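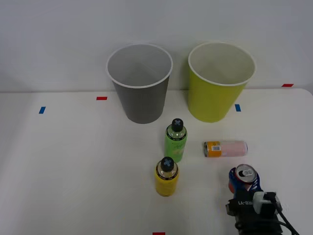
From: Rocío Navarrete
To: Workplace Practice list
Subject: Re: Sorting stations at Pludville: what happens to the people at the table?

Dear colleagues,

I am replying on behalf of the Operations Office at Skondia to the message posted by Malcolm Wragg, which I quote in full so that members who joined the list recently have it before them.

Malcolm Wragg wrote:

> Dear all,
>
> Members at two of our affiliated sites have asked me how the handling
> trials at the Pludville returns center will affect the staff who now
> clear and sort mixed containers by hand. I understand that 22 people
> hold sorting posts there, on two shifts, and that the trials are
> expected to move from the practice room to the floor.
>
> I would be grateful for a written answer to the following points.
>
> First, will any sorting post be removed or left unfilled as a result
> of the trials? Our members have heard different things from different
> supervisors.
>
> Second, what will a sorter be asked to do during a shift once a
> station is running, and will the grade attached to the post change?
>
> Third, will the pick records made at the stations be used to compare
> one employee with another?
>
> Fourth, who has the authority to stop a station, and does a person who
> stops one have to justify it on the spot?
>
> I would also ask that whoever replies be plain about what the
> equipment can and cannot do at present. Staff have been told that it
> handles "everything on the belt," and those who work the belt do not
> believe it.
>
> With regards,
> Malcolm Wragg
> Staff Relations, Fuentealba

I will take the last matter first, as it bears on the rest.

The statement that the equipment handles everything on the belt did not come from this office and is not correct. The practice table at Pludville carries a small set of ordinary containers: paper cups, plastic bottles with screw caps, and drink cans, some standing and some lying on their sides. The arm, an RB-Y1, takes hold of one item at a time. Red and blue tape on the tabletop marks positions. The table is white and uncluttered, and the belt is neither of those things. Staff who doubt the comparison are right to do so, and supervisors have been asked not to repeat it.

In the most recent trial period the station was given 801 items. Of these, 267 required a person to step in, either to turn the item, to free it, or to remove it from the table altogether. That is one item in three. Cans lying on their sides accounted for the largest share, followed by paper cups that had been set down close to another object. Bottles caused the least difficulty when upright and capped. We have not yet run the station with crushed or leaking containers, and no decision about the floor will be made until we have.

On the first question, no sorting post will be removed as a result of the trials, and vacancies will be advertised in the usual way. This commitment covers the whole of the trial and the first year of any use on the floor. I cannot extend it beyond that period in this message. The staffing plan for later years has not been written, and I would rather say so than offer an assurance that has no document behind it. Cristóbal Núñez, who manages the Pludville center, has agreed that the plan will be shared with staff representatives in draft.

On the second question, the work will change, and it would be misleading to describe the change as minor. At present a sorter stands at the belt for most of the shift and makes the same few motions many times over. A sorter assigned to a station will spend more of the shift watching, setting items out, correcting failed grips, and recording why a grip failed. Several of the staff who took part in the trial reported that this was easier on the shoulders and wrists. Several of the same people reported that it was harder to remain attentive, and that waiting for the arm to finish a slow attempt was tiring in its own way. Lautaro Henríquez, the shift lead for the trial, put it to us in writing as follows: "On the belt I go home sore. On the station I go home with a headache. I would like to do half of each."

We have taken that suggestion seriously. Under the draft rota, no employee will be assigned to a station for more than half of a shift, and the change between belt and station will take place at the main break. Employees who prefer to remain on the belt may do so without giving a reason. We recognize that this could lead to the same few people always being placed at the stations, and the rota will be reviewed in April with that in mind.

As to grade, the present post description does not mention setting up equipment, clearing faults, or keeping fault notes. Those are added duties. A revised description has been sent for evaluation, and the employees who carried out these duties during the trial will receive the equipment allowance for the hours concerned. Sixteen people have claims outstanding. Ulises Godoy in payroll is handling them and has asked that anyone who did not keep a record of hours contact him directly, as the sign-in sheets from the practice room can be used instead.

On the third question, pick records are stored by station and by item type. They do not carry an employee number. It would nevertheless be possible for a manager to place the station record beside the rota and work out who was present, and our members' concern on this point is reasonable. The written rule now reads that station records may not be used in appraisal, in discipline, or in the setting of individual targets, and that any request to match them with the rota must be made in writing and copied to the staff representative. The maintenance contractor, Zudedow, receives fault data only and has no access to the rota.

On the fourth question, any person in the room may stop a station at any time. This includes cleaning staff, visitors, and employees assigned to the belt. No explanation is required at the time of the stop. The shift lead will make a short note afterward, and the note will record the condition of the station and not the name of the person who stopped it. Restarting is a different matter and is reserved for employees who have completed the half-day station course. During the trial there were occasions when a station was restarted by someone who had not taken the course, in order to keep up with the schedule. That should not have happened, and the shift leads have been reminded in writing.

Two further items have been raised with this office separately, and I include them here for completeness.

The first concerns training. The half-day course was written for the practice table and makes almost no reference to noise, glare, or other people passing behind the operator. Staff who attended said that it taught them what the equipment does but gave them little practice in deciding when to step in. A second session, held on the floor and led by two experienced sorters, is being prepared. Attendance will be paid and will take place within normal hours. Night shift employees will not be asked to come in during the day for it.

The second concerns conversation. It may appear a small point in a message of this kind, but it was mentioned in nearly every interview. Belt work is done side by side, and people talk. The practice station is worked alone. Employees told us that they had not expected to miss the company as much as they did. The floor layout has been redrawn so that each station faces the belt at speaking distance, with a second stool. The cost is a slightly longer walk to the cage where full bags are stored, and those consulted said they would accept it.

The following matters remain open, and comments from the list would be welcome on any of them:

Whether an employee with a medical restriction on lifting should be given first choice of station hours, or whether this would in practice remove that person from the belt team.

Whether fault notes should be kept on paper, as now, or entered on the shared terminal. Paper is quicker at the table. The terminal would spare the shift lead from copying the notes at the end of the shift.

Whether the limit of half a shift should be written into the local agreement or left in the rota guidance, where it is easier to amend in either direction.

Colleagues at Fuentealba who wish to observe the practice table before sending comments may arrange a visit through Cristóbal Núñez. Groups should be kept to four, as the room is small. Visitors will be able to speak with the sorters on duty without a manager present, and time has been set aside at the end of each session for that purpose.

Please send replies to the list so that staff at both sites can read them. Replies that concern an individual's pay or health should come to me alone.

Yours sincerely,

Rocío Navarrete
Operations Office, Skondia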